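Werkstattbuch Automatisierung, Projekt Dralcombe
Eintrag Oktober, Beschaffungsplanung für das kommende Haushaltsjahr
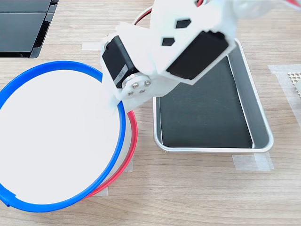 Arm am Arbeitsplatz, links runde Schale mit blauem Rand, rechts Metallschale mit dunkler Einlage.

Gegenstand des Eintrags ist der Bedarf an Ersatzteilen und Zubehör für die Arme des Projekts. Die gedruckten Halterungen werden weiterhin im Haus gefertigt und sind im Antrag nur mit dem Filament anzusetzen. Die Servomotoren sind dagegen vollständig extern zu beschaffen.

Angebot Trumar: Servos zu 59 Euro je Stück, Metallhorn und Schrauben im Preis enthalten. Angebot Grurkwood: niedrigerer Stückpreis, jedoch Hörner gesondert und Mindestabnahme 100 Stück. Eine solche Menge ist für den vorgesehenen Zeitraum nicht zu begründen. Empfehlung daher Trumar, vorbehaltlich der schriftlichen Bestätigung der Lieferzeit.

Für Servos, Kabelsätze und Filament zusammen werden etwa 800 Euro veranschlagt. Der Betrag liegt unter der internen Grenze für eine Ausschreibung — die Vergleichsangebote sind dem Antrag dennoch beizufügen.

Noch offen:
Kabelführung. Die Leitungen sollen am Arm fest geführt werden. Clips selbst drucken oder fertige Kette kaufen, Preis bei Athumani angefragt, Antwort steht aus.
Positionsmarken. Auf der Tischplatte wird derzeit mit Klebeband markiert. Eine Grundplatte mit festen Anschlägen wäre wünschenswert, ist aber im jetzigen Ansatz nicht enthalten und als eigene Position zu führen.
Behälter. Kein Neukauf, vorhandene Schalen bleiben in Gebrauch.

Gewährleistung: Bei Trumar beginnt die Frist mit dem Lieferdatum. Ersatzservos sollten deshalb in zwei Teillieferungen abgerufen werden, die erste mit 5 Stück. Seriennummern bei Wareneingang bitte in die Geräteliste eintragen, auch bei Teilen, die zunächst ins Lager gehen.

Antragsentwurf liegt im Projektordner, Kostenstelle ist noch nachzutragen.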